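Wunderano to Open Lustbridge Workshop Hall in September

LUSTBRIDGE — Wunderano will open its workshop hall to local makers in September, with 1514 square feet of shared floor space and two classrooms. Members can book by the day or by the month.
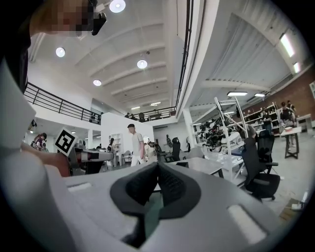

Pendant lights and curved ceiling beams in the workshop.

"People here have asked for a place to work close to home," said Gilang Sumampouw, who manages the hall. Registration opens Saturday at the Ollgate office.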